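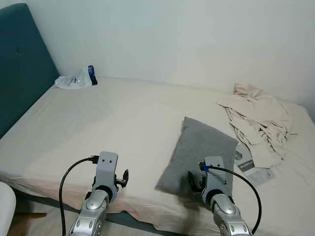 Sriwong wrote:
Before anybody gets carried away, the hours went down at our place the winter after the arms came in. They never put it in a letter. It was just fewer names on the December rota and everyone left working out whose was missing.

dralteck_lates wrote:
Sorry to hear that, Sriwong, and I'm not going to tell you it didn't happen. I can only speak for our lot. We do the bedrooms in serviced flats, 350 of them on the contract, and I've been making beds for a living since my youngest was in nursery — she's doing her driving lessons now, so you can work out the state of my back! What's changed for me so far is mostly the talking. I used to go round with a partner, one each side of the bed, and you'd hear all about the mother-in-law and the new kitchen before the pillows were on. Now I go round with a tablet. I do the bathroom and the kitchen, I put right whatever the arms have left in a heap, and I tick the box. My shoulders are better than they've been in years and I miss the company something awful, and I haven't worked out yet how to feel about both.

Vollier wrote:
I'd be glad of the shoulders. But who gets the blame when a room fails inspection? With us it's still the cleaner's name on the sheet, even for a bed she hasn't touched.

dralteck_lates wrote:
Same here until we kicked up a fuss. There's a separate line on the form now for the machine, and it took two meetings and a lot of biscuits to get it. Ask for it, Vollier, and ask in writing.

Folex wrote:
I'll stick up for them a bit, if I may. I did the training, which was 300 pounds extra a month when it started, and I look after the bedroom units on my floor. Clothes left on a bed are what they find hardest, same as any new starter who can't tell what's laundry and what's the guest's best jumper. Somebody has to show them, and it may as well be one of us who knows the work. I'd sooner it was me than a lad from the office who's never done a hospital corner.

Sriwong wrote:
With respect, Folex, there's one of you on a floor. What did the others get? It's lovely that you were picked and I mean that, but "somebody has to show them" is one job where there used to be several.

Folex wrote:
That's fair and I won't argue it. Two of ours went to the laundry and one took the money and left. I do think we'd have lost people regardless, we could never fill the early shift, but I can see it looks different from where you're standing.

dralteck_lates wrote:
I don't think you're as far apart as all that, you two. What I'd like is for the training to be offered to everybody, part-timers as well, before the units go on a floor. Ours was offered after, when the rota was already done. If anyone has got that agreed at their place, would you post the wording? I've a meeting coming up and I'd like to walk in with something on paper.

Vollier wrote:
We've a paragraph on it in our agreement, though it leaves out anyone on a temporary contract. I'll type it up tonight once I've got the tea on.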